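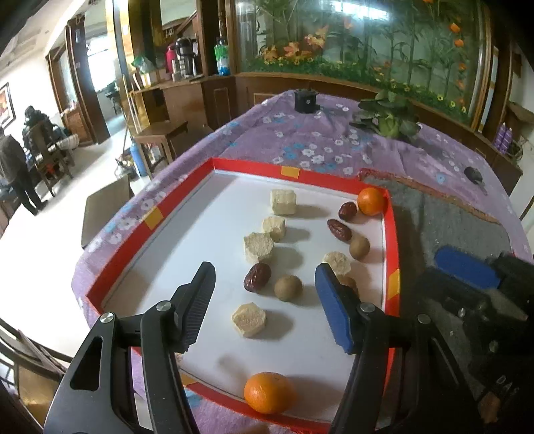 Margaux Pons wrote in to say that she stores all her fruit in one bowl, fresh and dried together, and wants to know why her dates turn sticky while the oranges beside them go soft on one side. She fills the bowl after shopping and takes from the top until it's time to shop again.

A mixed bowl is fine for an afternoon. For longer than that, sort the fruit before you put it away. Dried fruit takes up moisture from whatever is next to it, and fresh fruit bruises where it carries the weight of other fruit. A shallow tray with a raised edge makes the sorting quicker than a bowl does, because everything sits in one layer and nothing rolls onto the floor.

Sorting a mixed lot

Tip everything out onto a tray with a light-colored base. Soft spots, leaks and mold show up better against white than against wood or a pattern. Spread the pieces until none are stacked.

Take the oranges off first. They are the heaviest thing on the tray and do the most damage when they roll. Press each one lightly all the way around. A firm orange goes back into storage. One with a soft patch gets eaten or juiced the same day. If there is blue or green mold on the skin, throw that orange out and wipe down anything it was touching.

Dates come next. Glossy, wrinkled skin is normal. So is a fine white bloom on older dates, which is usually sugar coming to the surface and disappears if you warm the date in your hand. Fuzz is mold, and a sour smell means the date has started to ferment. Throw those away.

Small round fruits such as longans should feel firm with dry, unbroken shells. Put any cracked ones in a separate dish and eat them first. Leave the shells on until you want the fruit.

Cut or broken pieces go last. Anything fresh that has been peeled or cut belongs in the refrigerator in a covered box, away from the whole fruit.

Where each kind goes

Oranges: on the counter for up to 5 days, in a single layer, out of the sun. Past that, use the crisper drawer. Don't seal them in a plastic bag, where the skins sweat.

Dates: a jar with a tight lid, in a cupboard away from the stove. Soft, plump dates do better in the refrigerator. They also freeze well and don't set hard, so you can take out a few at a time.

Longans: the refrigerator, in a box lined with a paper towel. Change the towel when it feels damp.

Mixed platters: put the dates in their own small dish. If everything has to share a tray, set the cut pieces at one side and add them shortly before serving.

Cleaning the tray

Date syrup collects in the line where the base meets the sides. Pour in warm water with a drop of dish soap, leave it 6 minutes, and run an old toothbrush along the inside edge. Rinse and stand the tray on its side to drain. Avoid scouring powder on a white surface. It leaves fine scratches that hold stains.

If there is tape on the sides, peel it off slowly while the tray is still warm from the wash. Rub any leftover glue with a little cooking oil on a cloth, then wash again.

For the tablecloth, lift date stains with a spoon before you wet them. Orange juice should be rinsed from the back of the cloth with cool water. Check that the mark is gone before the cloth goes in the dryer.

Odette Carré adds that she writes the month on a strip of paper inside the lid of her date jar. Her current one says September.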